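**Bornus 2, grasp simulator with live arm bridge. Reviewed on the shop workstation, one seat, paid for with our own money.**

I have put off writing this until I could do it without capital letters.

Bornus is a simulator for people who pick things up with robot arms and would like to drop them on a virtual floor first. You load your arm, load your gripper, dump in whatever objects you're worried about, and let it try. When the numbers look good you switch on the bridge, and the same program drives the real arm. It's made by Semeniuk, who are small and answer their email, and I'm going to say some rude things about their bridge, so let me note up front that I still have it installed.

## What we wanted it for

We sort odds and ends. Returned goods, mostly, coming off a belt in tubs with no two things the same shape. Khrystyna-Mariia Stetsiuk runs our one sorting arm and had been teaching it by hand, pose by pose, until she pointed out that she could be doing almost anything else. A simulator would let her try grasps overnight on clutter she'd never have to sweep up.

Installation was painless. The arm import worked first time, joint limits and all. Our gripper is a plain two-finger Binix with flat slab fingers, and there was already a model of it in the library with the finger bevels in the right place. After years of robotics software where the first day goes to finding out which version of something hates which version of something else, I found this suspicious.

## The good part

The clutter generator is the best thing in the box. You give it a folder of object meshes and a number, and it makes you that many messes. The messes are nasty in a useful way: long things leaning on round things, items hiding behind other items. I've used generators that lay everything out like a table at a wedding, and the grasps you learn from those fall apart when they meet a real tub.

The wrist camera is good too, with one complaint. The default lighting is a single lamp in a coal cellar. Anything past the fingers sinks into black, and dark fingers on a dark background are a pain when you're trying to judge a gap. There's a fill light setting three menus down. Find it early. I found it late, and spent an afternoon changing the exposure of a camera that doesn't exist.

Speed is fine. We ran batches overnight and Khrystyna-Mariia had results with her coffee.

## The number

After a week of tuning, the report said 97 percent grasp success. I printed it. I'm not proud of that, but I did, and it went on the cabinet door with a magnet.

We then turned the bridge on with the real arm at reduced speed, and it started missing. It would close on something long and thin, lift, and the item would stay where it was, or come up partway and swing out of the fingers. The report kept ticking up successes the whole time. According to Bornus we were having a wonderful morning.

Here is how the default success check works, and I'd like it printed on the splash screen. It looks at whether both fingers report contact and whether the gripper has stopped closing. It doesn't look at whether the object left the floor. There's a second check, called "lift verify," that does exactly that, and it ships turned off. I wrote to Semeniuk to ask why. The answer was that it slows down large batches. So does picking things up.

With lift verify on, our proud figure dropped a long way, and I took the printout off the cabinet. Most of the lost grasps were on anything with an uneven edge. The contact model swaps your mesh for a simplified hull unless you tell it otherwise, so a toothed edge gets treated like the side of a ruler. The fingers grip beautifully on geometry that isn't there. You can turn on full mesh contact for each object, and you should, and your overnight batch will then become an overnight-and-most-of-the-next-day batch.

## The part where I stop being funny for a moment

All of that is tuning. Anyone who buys a simulator expects to argue with it. The bridge fault is a different kind of problem.

Khrystyna-Mariia was running the bridge with the arm doing slow approach moves over the tub. She saw a bad approach coming, hit Pause in the Bornus window, and the simulated arm froze. She reached for the gate. The real arm was still moving.

She hadn't opened it. She looked up first, the way she always does, and slapped the hardware stop, and the arm stopped like it's supposed to, since that circuit has nothing to do with Bornus or any other piece of software. The gate interlock would have caught it too. We tested both afterward, several times, with more interest than usual.

What happened is easy to describe once you know. The bridge sends moves ahead in a buffer so the real arm runs smoothly when the PC hiccups. Pause stops the simulation from adding to the buffer. It does nothing about the moves already in there. With the default depth of 100 waypoints and the speed turned down low, that's a lot of arm motion left after the picture on your screen has stopped dead. Slower speed makes it worse. The more careful you're being, the longer the arm carries on without you.

I want to be fair about this. Software pause isn't a safety function, the manual says so, and everyone in our shop has been trained on it. But a screen that shows a stopped arm while the real one is in motion is telling you a lie at the worst possible moment. A banner would do. A red border would do. The words STILL MOVING, in any font they like.

Amr El Ouafi, who handles our risk paperwork and has never once been thanked for it, wrote the thing up properly and sent it to Semeniuk with the logs. They reproduced it the same day. Preben Toft from their support desk called me, didn't argue, and didn't try the line about the manual. I've had worse phone calls with people whose products worked.

The patch came out in November 2025. Pause now flushes the buffer and brings the arm to a controlled stop, and the window shows the real arm as a ghost outline next to the simulated one whenever the two disagree. I like the ghost. It should've been there from the start.
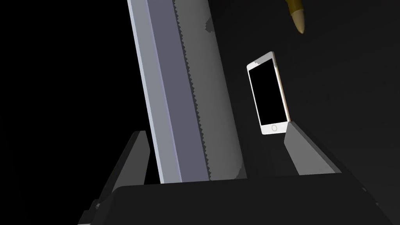

What the patch didn't change is the default buffer depth, which I'd still set by hand. We run ours at eight. The motion is a touch lumpy and the arm sounds like it's clearing its throat between moves, and I can live with that. The setting is under Bridge, then Transport, then Advanced, and it goes back to the default when you import a new arm model. Write it on something and tape that to the monitor.

Lift verify is still off out of the box, too. Same advice, same tape.

## Compared with the other one

We had a trial of Brernen before this. Its physics are stiffer and, for my money, more honest: when a grasp is bad in Brernen it looks bad, and things skid out of the fingers with real spite. But it has no clutter generator worth the name, the camera view stutters, and it wants you to write your own connection to the arm. Valentyna Stasiv, who would have been the one writing it, gave her view in one word. We went with Bornus.

If you have somebody who enjoys that kind of work, look at Brernen. If you only want to test grasps and will never plug in a real arm, Bornus is the easier choice and most of my complaints about it vanish.

## Settings I'd change before doing anything else

- Lift verify: on
- Contact: full mesh for anything thin, toothed, or oddly shaped
- Wrist camera fill light: up, well up
- Bridge buffer depth: as low as your arm will put up with
- Patch: installed before the bridge is ever connected. Check the version in the About box, as the updater told us we were current when we weren't

And do the dull test. Gate closed, everybody out, tub empty, run a slow move, hit Pause, and watch the arm – the real one, over there, made of metal. Then do it again with the hardware stop. Put it in the log. We do ours at the start of every bridge session now, and it takes less time than finding the fill light.

## Verdict

Good simulator, very good mess-maker, and a bridge I now trust as far as the patch goes. I'd buy it again for the overnight batches. I'd keep the printouts off the cabinet.

*Ihor Horobets*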